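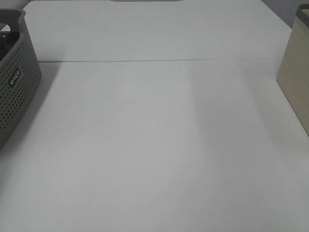
*Jolene Ashby*

I love long rulebooks, and I'll defend them to anyone who sits down across from me on a Sunday afternoon! Give me 26 pages with a proper index and a worked battle in the back and I'm happy before a single card is dealt.

Take **Tamihana**. You run a river port, you bid for barges, and every third round the water level shifts and half your warehouses stop earning. The flood rules alone fill three pages. My friend Wiremu groaned through all of them, then spent the next two hours chuckling as he parked empty barges upstream and waited for the rest of us to need them. Those pages gave him that trick. A one-sheet game would never have had room for it.

Compare *Draltia*, which everyone at our club adores. You learn it in the time it takes to boil pasta, and the art is gorgeous (the salt traders especially). But I've played it maybe 50 times now and I always know by the second auction who is going to win.

I do think publishers could help us more. Put the setup on its own page. Print the scoring on the back cover, please! And let the designer explain a strange rule in a margin note, the way the old *Janero* booklet did with its tax on bridges.

Next month we start the *Lakura* campaign, and I've already read the trading chapter twice. The caravans can mutiny!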